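Faseck Household Handling Project
Progress report to the Reisinger Fund, second reporting period

Dear friends at the Fund,

Thank you for your patience with the last report, which was short and mostly concerned with what had not yet been delivered. We have a good deal more to tell this time, and I hope you will forgive me if I take a little room to tell it.

You will remember that the first period went almost entirely into getting the teleoperation link working. In March we settled on the Liveo hand controller after a few weeks of trying it next to the older pendant, and the whole group has been happier since. With the pendant, an operator had to think about one joint at a time, and a simple reach could turn into a long and rather tiring puzzle. With the hand controller you move your own hand and the arm in the simulated kitchen follows along (a touch behind you, but you get used to it faster than you would expect!). New operators now spend one morning learning it and are recording usable demonstrations after lunch.

The kitchen itself is the same one we described in our proposal, with the marble counter, the brick behind it and the wooden shelf that gives everyone so much trouble. We promised you 399 accepted demonstrations by the end of this period, and I am very glad to say that we reached that number with a little time to spare. By accepted we mean that the operator finished the task, that a second person watched the replay and agreed, and that the recording had no gaps in it. Of those, 31 were recorded with the arm starting from an awkward pose that we chose on purpose, so that the policy we train later has seen how a person gets out of a corner. We would like many more of that sort next time, and I will come back to that under plans.

Shelf tasks took up most of our attention. Reaching for something small and flat on a shelf asks a lot of an operator, who has to judge depth from a screen and bring the hand in over the front edge without bumping it. The scissors were the hardest of the lot. They lie almost flush with the wood, and there is very little for the fingers to get hold of. Our operators tried coming straight in from the front, then from above, and finally at a slant from the right, and the slanted approach is the one we have written into the operator guide.
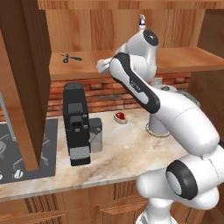

One reader of our draft asked whether it was wise to put a single approach into the guide at all, when the whole value of showing a task by hand is that people do it differently, and wondered if we might be teaching the arm one person's habit and calling it skill.

It is a fair point and we talked it over for most of an afternoon. Where we ended up is a compromise that I think is sensible. The guide now gives the slanted approach as the one to learn first, and once an operator is comfortable with it, they are asked to record in whatever way feels natural to them. We tag those recordings separately, so that we can train with them and without them and see for ourselves what the variety is worth. I expect to have that comparison for you in the next report, and I am quite curious about it myself.

The second group of tasks is picking up and carrying. We wanted the operators to practice holding something upright over a distance, which sounds easy until you try it through a controller. People naturally roll their wrist a little as they lift, and the arm, being obedient, rolls along with them. Early on we had a whole batch in which everything was carried at a tilt. In a kitchen full of open containers that would be a poor habit to pass on, so we threw the batch out and started over, and I would rather tell you that plainly than leave you wondering where two weeks went.

What helped was a small change to the software, made together with the people at Trakamura who look after our simulator. The operator can now lock the wrist with a thumb switch once the grip is closed, and release it again just before setting the thing down. It took 5 days to build and test, and it has probably saved us more than that already. The operators asked for it to be left on by default, which we have done. We also slowed the lift slightly near the top, where the arm is stretched up toward the shelf and small movements of the hand feel much larger than they are.

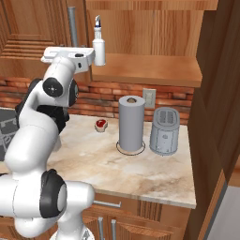 We are also keeping a close eye on operator fatigue, which you asked about at our last call. Sessions are now limited to 50 minutes, with a proper break away from the screen before the next one. The later recordings in a long session used to be noticeably jerkier, and the reviewers could often guess the time of day from the replay alone. Since the limit came in, the rejection rate has evened out across the day, and the mood in the room is a good deal better too.

A few things have not gone as well as we hoped. Force feedback through the controller is still on the list. We have a version that buzzes on contact, and most operators switch it off after a few tries because it startles them. The written descriptions that go with each recording are behind schedule, mainly because I underestimated how long it takes to write them consistently. We have set aside two mornings a week for this and are slowly catching up.

Spending is within the agreed budget. There is a small amount left over on the equipment line, and we would like your permission to move it to operator hours, where it would do more good.

For the coming period we plan to finish the written descriptions, record a larger set of awkward starts, and run the first training comparison described earlier. We would also love to have someone from the Fund come and try the controller for an hour. Mornings are best, and there is always coffee.

With warm thanks from all of us at Faseck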